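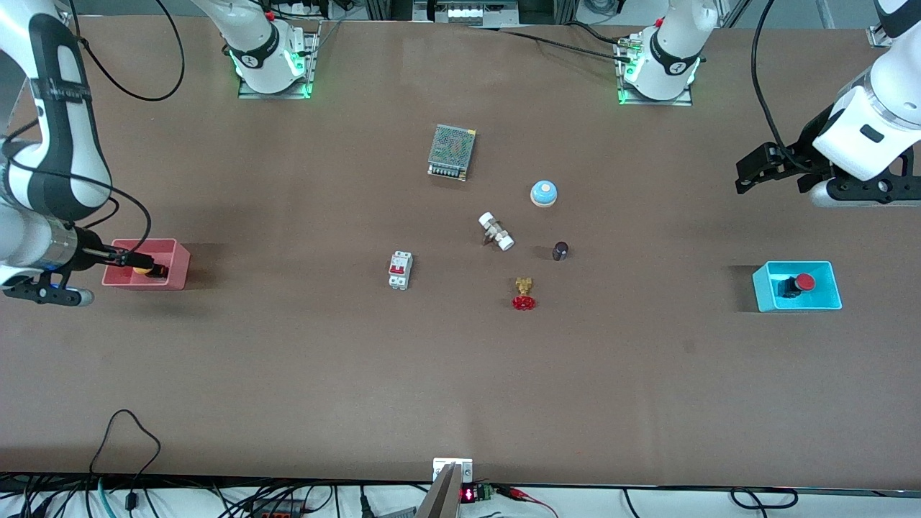 双腕の仕分けで腕同士をぶつけないための排他制御(Dollari 編)

更新:2022年7月30日(土)

片腕で動いた仕分けプログラムをコピーし、right を left に置換して、両方同時に起動する。双腕対応としてはたいへん経済的な方法で、私も最初はそうしました。結果は書きません。グリッパの指先が消耗品扱いになっていて助かった、とだけ。

このページでは、机の上の部品を2色の箱に振り分ける作業を題材に、作業領域の予約と腕の割り当てをタスクスケジューラ Dollari で書く手順を説明します。物体検出は Irkar、軌道生成は Pacheco を使っていますが、位置とラベルが取れて、軌道を途中で止められるものなら何でもかまいません。ROS の基本操作と YAML のインデントに腹を立てた経験がある方を想定しています。

1. 左右の名前を先に決める

いちばん地味で、いちばん揉める作業です。カメラがロボットと向かい合う位置にあると、ロボットの右腕は画像の左側に映ります。検出担当は画像の左を left と呼び、制御担当はロボットの左を left と呼び、両者とも自分が正しいと思っています。困ったことに両者とも正しい。

うちではロボットから見た左右に統一し、画像側の変数には left も right も使わないことにしました。画像の話は u_min、u_max で済ませます。設定はこうなります。

arms:
 right:
 base_frame: r_base
 home_bin: pink
 left:
 base_frame: l_base
 home_bin: cyan
world_frame: table

home_bin は、その腕が物を入れにいく箱です。ピンクの箱は右腕側、水色の箱は左腕側に置きます。逆に置いても計画は通りますが、腕が毎回交差します。見学者には受けます。

書いたら必ず片腕ずつ、自分の箱の真上まで低速で動かしてください。ここで別の箱に向かった場合、直すのは YAML です。箱を動かして直した人の設定ファイルを、私は後で引き継いだことがあります。

2. 机を三つの領域に分ける

右腕専用、左腕専用、共有の三つです。単純すぎて不安になりますが、細かく切るほど領域の境目が増え、物はなぜか境目に転がっていきます。

zones:
 right_only: [-0.60, -0.12]
 shared: [-0.12, 0.12]
 left_only: [0.12, 0.60]
axis: y

数値は table 座標の y で、単位はメートルです。符号の向きはお使いの座標系に合わせてください。上の例では右腕側が負です。

判定に使う点は、物体の中心と、グリッパを開いたときの指先の両方にします。中心だけで判定すると、境界のすぐ外にある電源ユニットを掴むときに指が共有領域へはみ出します。はみ出した指のことは、反対側の腕には誰も知らせてくれません。

3. 物体を腕に割り当てる

規則は次の順に評価されます。

assign:
 - if: zone == right_only and bin == pink
 arm: right
 - if: zone == left_only and bin == cyan
 arm: left
 - if: zone == shared
 arm: by_bin
 - else:
 arm: relay

by_bin は、行き先の箱を受け持つ腕に任せる指定です。relay は、物のある側の腕がいったん共有領域まで運んで置き、相手が拾い直す動作になります。空中での受け渡しのほうが見栄えはしますが、ゲートバルブのように重心がどこにあるのか本人しか知らない物でやると、後悔が速いです。置いて、離れて、拾う。会議資料には載りませんが、落ちません。

行き先の表は別ファイルにします。

bins:
 pink: [call_bell, breaker, pipe_fitting]
 cyan: [estop_button, gate_valve, power_supply]

estop_button は仕分けの対象物としての非常停止ボタンです。装置を止める本物と同じ名前にしないこと。うちではログに「estop をピックしました」と出て、居合わせた人が全員手を上げました。現在は part_estop と呼んでいます。上の例は元の名前のままにしてあるので、気づいた方から直してください。

4. 共有領域をロックする

ここが本題です。共有領域に入る腕は、入る前にロックを取ります。

with zone_lock("shared", owner=arm, timeout=38):
 plan = pacheco.plan(arm, target)
 pacheco.execute(plan)
 pacheco.retreat(arm, zone=arm + "_only")

三行目の retreat を省略しないでください。省略すると、ロックは返したのに腕は共有領域に残る、という状態ができあがります。スケジューラの帳簿では空席で、机の上では満席です。相手の腕は帳簿を信じます。

timeout の38は秒です。ロックが取れるまで待つ時間の上限で、ロックを持っていられる時間の上限ではありません。私はここを取り違えて、動作中の腕からロックが没収される仕様だと信じ、存在しない不具合を二日ほど追いました。保持時間は別に書きます。

lock_policy:
 max_hold: 60
 on_expire: stop_and_report

on_expire には release も指定できます。指定できることと、してよいことは別の話です。腕がまだ中にいるのに release すると、上で書いた満席の空席が自動生成されます。

5. デッドロックを作ってから直す

relay を入れた時点で、デッドロックの材料は揃っています。右腕が物を持って共有領域に入りたい。左腕は共有領域のロックを持ったまま、右腕の手が空くのを待っている。二本の腕が礼儀正しく向かい合って、いつまでも動きません。静かなので、集中して仕事をしているように見えます。

まずわざと再現します。

dollari sim --scene relay_both --seed 53

シミュレータ上で両腕が止まり、ログに waiting が交互に出れば成功です。成功という言い方が適切かはさておき、再現できないものは直ったかどうかもわかりません。

直し方は、資源を取る順番を固定するだけです。取る順は必ず、腕、領域、箱。途中で取れなければ持っているものを全部返し、最初からやり直します。

acquire_order: [arm, zone, bin]
on_fail: release_all
backoff: random

backoff を固定値にすると、両腕が同時に諦め、同時にやり直し、また同時に諦めます。廊下で人とすれ違うときのあれです。random にしてください。

release_all が返すのは論理上の資源だけで、グリッパは開きません。開く実装も一度書きました。そのとき持っていたのはパイプ継手で、下は床でした。物を持ったままやり直す場合は、腕を専用領域まで戻してから zone を返します。

6. 掴みながら待たせる

ここまでで安全には動きますが、遅いです。片方が箱に入れている間、もう片方は指を開いて机の上に浮いているだけになります。これを少しましにするのが prefetch です。

prefetch:
 enabled: true
 hover_height: 0.15
 only_if: own_zone

相手の作業中に、自分の専用領域にある次の物体の真上まで先に移動しておきます。only_if を外すと共有領域の上空でも待つようになりますが、「上空なら平気だろう」という判断には肘が入っていません。指先が高いところにあるとき、肘がどこにあるかを一度確認してみてください。

ケーブルも衝突モデルに入れます。正確な形は無理なので、腕のリンクを太めのカプセルで包みます。見た目は着ぐるみになりますが、Pacheco は見た目を気にしません。

7. 実機で試す順番

シミュレータで通ったら、速度を落として次の順に動かします。

・右腕だけ、専用領域の物を一つ
・左腕だけ、専用領域の物を一つ
・両腕、互いの専用領域の物
・右腕だけ、共有領域の物
・両腕、共有領域の物を一つずつ
・relay

三番目と四番目を飛ばしたくなりますが、飛ばして失敗すると、割り当てとロックのどちらが悪いのか切り分けられません。

よくあるつまずき

ロックが返らない
例外で抜けています。with を使わず自分で acquire と release を書いていませんか。with を使っているのに返らない場合は、別プロセスの古いスケジューラが生きています。dollari ps で確認してください。だいたいいます。

同じ物体を両腕が取りにいく
Irkar の ID がフレームごとに振り直されています。track_id を使ってください。小さい黒っぽい円筒形の物は、影と一緒に二つに数えられることもあります。近すぎる検出をまとめる merge_distance を少しずつ上げて様子を見ます。上げすぎると、今度は隣の部品と結婚します。

箱の中の物をまた拾う
箱の内側を検出対象から外していません。入れた物を出して、また入れる。動作としては完璧なので、止めるまで気づきにくいです。mask_bins: true を追加します。

relay した物がいつまでも共有領域にある
置いた側の腕が retreat の途中で止まっていることが多いです。ログの owner を見て、どちらの腕がロックを持っているか確認してください。そのとき「左」と書いてあったら、誰の左なのかも確認してください。

acquire_order の書き方は Montserrat Tejada さんに指摘をもらって直しました。以前の版では zone が先頭になっていたので、それを写した方は書き換えをお願いします。複数台のカメラで領域判定をする場合の設定は、10月に別ページで書く予定です。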